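Category: Field Notes / Safety & Incidents

Apr 4, 2025

Right gripper dropouts at the Samdale site: what we found

In February the data team at Samdale started seeing gaps in the finger-width signal from the right-hand gripper. The gaps were short, mostly under a second, and the session would carry on as if nothing had happened. The operators had no warning. The fault only came up when Junhao Xue ran the weekly check and found that the right gripper was reported as fully closed in the middle of tasks where it could not have been.

He went back through the month. Out of 293 sessions recorded, 217 were clean and the rest had at least one dropout. Every bad session used the hand-held pair with the backpack rig. The bench-mounted pair, which runs the same firmware, had none.

The first guess was software. Rindora, our logging tool, had been updated at the end of January, and the timing looked right. Lorenz Frei rolled two stations back to the old version and let them run for a week. The dropouts continued at the same rate on both, so the update was cleared.

The next guess was the markers. Each gripper carries a block of coded squares that the tracking uses, and a scuffed or dirty block can cause lost poses. But a lost pose shows up as a tracking error, and these files had none. The position data was good all the way through. Only the finger width went missing.

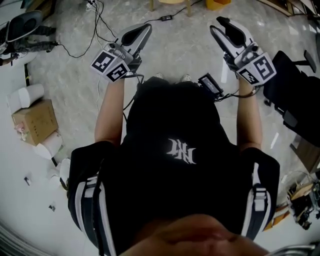

That left the cabling. On the backpack rig a thin cable runs from each gripper back to the operator's body, and it flexes every time the arm reaches out or comes back in. Lorenz put a meter on the right cable from station 8 and moved it slowly by hand. Near the gripper end, where it leaves the housing, the connection opened and closed again with a bend of a few degrees. The outer jacket looked fine. When he cut it open, two of the strands inside had broken through and a third was close.

We checked the remaining cables the same way. All the failures were on the right side. Most of our operators are right-handed and do the long reaches with that arm, and the cable had been tied down too close to the connector, so all of the bending happened in one spot.

There is a safety side to this as well. While looking at the cables we also looked at the floor. Operators wearing the pack are watching their hands, and they step backward more than you would expect. One operator told Junhao she had caught her foot on a cord twice. She was not hurt and had not reported it. Please report this kind of thing, even if nothing comes of it.

What has changed:

The right and left cables have been replaced on all backpack rigs with a softer type from Sundaram. The new ones have a longer strain relief and a loop of slack before the first tie.

Cables are now swapped after 244 hours of use, whether or not they show a fault. The hours are written on a tag at the pack end.

The logger now raises a tone if finger width is missing for more than a tenth of a second. If you hear it, stop, put the object down and end the session. Do not wiggle the cable to get the signal back — that hides the fault and can make it worse.

Power cords and adapters are to be moved out of the standing area before the pack goes on. The Pokska site already does this and has sent us its checklist, which is posted by the charging shelf.

The affected February sessions have been flagged in Rindora and left out of the training set. Some of them may be usable for position only, and Junhao is working through those now. If you recorded one of them, you do not need to redo it unless he contacts you.

We use cookies to remember your preferences and measure traffic. By continuing to browse, you agree to our cookie policy.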